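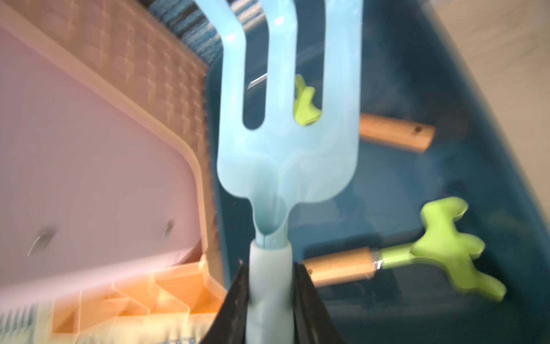 Jilico Community Boards > Home and Yard > Storage
Thread: Kids' garden tools – one bin or sorted?

mudroom_pat
Joined: October
Posts: 41

We run a kids' planting table at the Acheampong Street garden and the small tools are out of hand. Right now everything goes in one big teal bin at the end of the session. Plastic hand cultivators, forks, rakes, the ones with the wooden handles and the lime green claws, all of it. The tines hook on each other, and when a six-year-old pulls one out, two more come with it.

I've been told to sort by type, by color, and by age group. I'd like to hear from people who have kept a system going for a whole season. We have some 85 tools if you count the broken ones.

gravelpath
Posts: 1,206

One bin. Kids won't sort. You'll be sorting after they leave, and you'll quit by the second month. Get a wider bin with lower sides so they can see what's in it.

tallow_77
Posts: 318

Disagree with gravelpath. We sorted by type at our school garden and it held up fine. Rakes in one basket, claws in another, shovels in a third. The kids who came every week did most of it. The trick is small baskets, so that nothing is buried.

gravelpath
Posts: 1,207

Every week is the part that matters. A drop-in table has new kids each time.

mudroom_pat

It's drop-in, yes. Maybe a third of them are regulars.

owl_in_the_shed
Posts: 77

Stand them up. If the heads are at the top a kid can see that one is a fork and one is a rake and just take it. Laid flat in a deep bin they are all handles. I'd use a narrow basket and only put out what you need for the day. The rest stays in the shed.

Our newsletter had a piece on this last fall. I'm pasting the useful part.

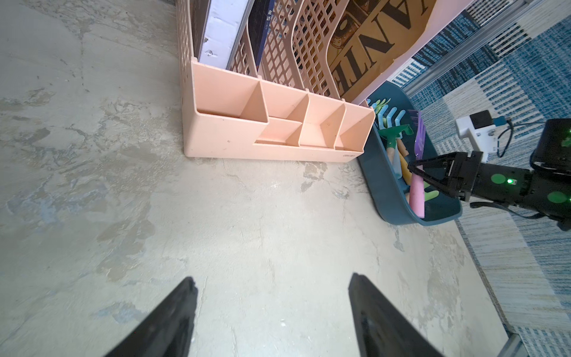
RAMACH, October – The tool corner has been changed around again. Garden tools now go in the teal-blue basket, mixed colors, and the books go in the pink desk organizer next to it. Laid on its side with the file slots facing up, the organizer takes flat things like books and binders very well, and it does not tip over when a child leans on it. Please do not put tools in the slots. Soil gets into the square holes in the back and it takes a brush to get it out.

If the basket is full, stop. Extra tools go to the shed and not on the floor.

owl_in_the_shed

That's the end of the part about tools, the rest was about the hose.

tallow_77

The organizer on its side is a good idea. Ours stands upright and the tall books fall forward. Does it scratch on concrete?

owl_in_the_shed

A little on the bottom edge. I don't worry about it.

bettersweep
Posts: 502

I don't like mixed colors in one basket. Ours are colored by size, so blue is small and green is bigger, and parents can tell a kid "get a blue one." If you mix them you lose that.

gravelpath

Most sets aren't made that way. Check before you spend an afternoon on it. The Plikance sets we bought come in whatever color they come in.

mudroom_pat

Same with ours. There is purple, pink, yellow, orange, two or more kinds of green, and the color means nothing. The kids do fight over purple though.

bettersweep

Then put all the purple ones away. 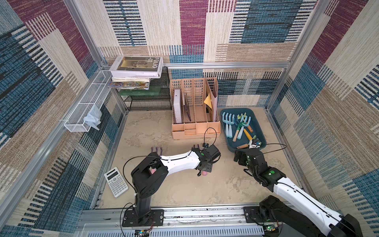
Page 2 of 3

mudroom_pat

Update. I tried the small basket on Tuesday with only a few tools out. It went better. Pulling one out no longer brings the others with it, and I could see at a glance what was missing.

What hasn't changed is the floor. Purple things and pink things still end up down there, and anything with prongs is bad to step on. I'd like a rule a small kid can remember.

tallow_77

"Points down" works for us. If you have to set it down, points go in the dirt or face the ground.

gravelpath

I'd skip the rule and put a mat down. Tools on the mat are fine, tools off the mat get picked up. A pale floor with smudges all over it hides a lot less than grass does, so at least you have that going for you if you're indoors.

owl_in_the_shed

A mat is one more thing to wash. We had one and gave it up.

gravelpath

Ours gets hosed off with everything else. It adds a minute.

bettersweep

Question about the wooden handles. Do you keep them with the plastic ones? Ours went gray and rough when they were put away damp.

mudroom_pat

They're together for now. The handles have a small hole near the end, so I may put cord through and hang them on nails in the shed. That would leave only plastic in the bin.

tallow_77

Do that. Use a short loop or they'll tangle worse than before. And rub some oil on the wood once a year.

mudroom_pat

Cord is on the list. I'll post again once they're hung.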